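## 4. Looking After Your Polished Marble Countertop

By now your Votlow countertop is leveled, seated and sealed along the wall, and the hard part of the job is over. This section takes you through the first cleaning, the first coat of sealer, and the everyday habits that will keep the stone looking the way it did when you picked it out. Please read it all the way through once before you open any bottles. It takes a few minutes, and it's much nicer than stopping halfway with a wet cloth in your hand to find the next page.

You will need:

- two soft cotton cloths (old T-shirts are fine, as long as they're white or very pale)
- a bowl of lukewarm water
- the small bottle of Norkholm Stone Soap from your accessory box
- the can of Norkholm Clear Sealer, same box
- rubber gloves

### 4.1 First cleaning

1. Take everything off the counter, including the coffee maker and anything else you may have parked there while you were unpacking.
2. Brush away grit with a dry cloth, working toward yourself. Go gently along the wall, where crumbs of grout like to hide.
3. Stir a capful of stone soap into the bowl of water. A capful really is plenty, and more will only leave a film that you'll spend the rest of the evening chasing.
4. Wring the cloth until it no longer drips and wipe the whole surface, overlapping your strokes a little as you go.
5. Rinse the cloth, wipe again with clean water, and dry with the second cloth.
6. Leave the counter bare overnight.

> **Caution:** Never use vinegar, lemon juice, bathroom cleaner or scouring powder on marble. Acids dull the polish on contact, and the marks can't be wiped away. If you're not sure about a product you already own, leave it under the sink.

### 4.2 Sealing

Open a window first, and put your gloves on.

1. Shake the can and pour a small puddle of sealer onto a clean cloth.
2. Spread it in a thin, even coat. Start at the far end and work back so you aren't leaning over the part you've just done.
3. Wait 4 minutes.
4. Buff off whatever is left on the surface. Don't let it dry there, as it turns tacky and is a nuisance to remove.
5. Let the counter rest for 90 minutes, then apply a second coat in the same way.
6. Keep water off it until the next morning.

Counters from the Chisholm range come with a factory coat and need only one more at home. Skurcombe counters are honed, with a softer, flatter finish, and drink up more sealer, so please give those 3 coats.

**Note:** The can treats two average kitchens, so you'll have some left over. Press the lid down firmly and write the date on it. We suggest resealing each September, before the holiday baking begins, but once a year at any time that suits you will do nicely.

### 4.3 Getting to know your stone

It's well worth looking closely at your counter in good daylight while it's bare. Marble is full of lines and clouds, and people do sometimes call us in a worry about a "crack" that has been part of the stone all along.

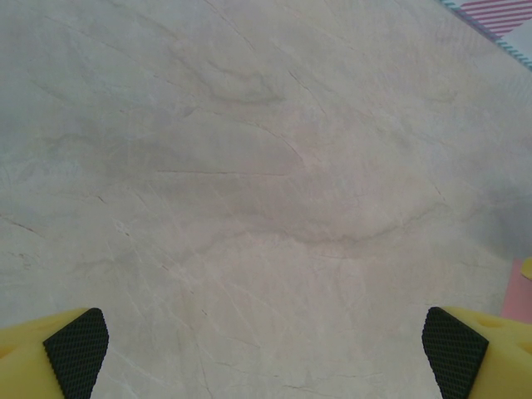
*Fig. 4. Polished marble with fine dark veining and a wavy gray band.*

Thin veins may fork, cross one another, or stop short for no reason you can see. To tell a vein from a crack:

1. Dry the area well.
2. Close your eyes and draw a fingernail slowly across the line, then back again.
3. If your nail glides over, you have a vein, and there's nothing to do. If it catches, mark both ends of the line with masking tape and get in touch with us before you seal.

Color can wander too, from warm cream to a cooler gray within one slab, and a dim corner of the kitchen will make the gray look darker still. Move a lamp over before you decide that a patch is a stain.

**Note:** Please don't try to polish a vein out. It goes down into the stone, and rubbing will only leave a dull spot around it.

### 4.4 Every day

- Wipe up wine, coffee, tomato and oil as soon as you notice them. Blot first, then wipe.
- Set hot pans on a trivet.
- Use a cutting board, even for a single slice of bread.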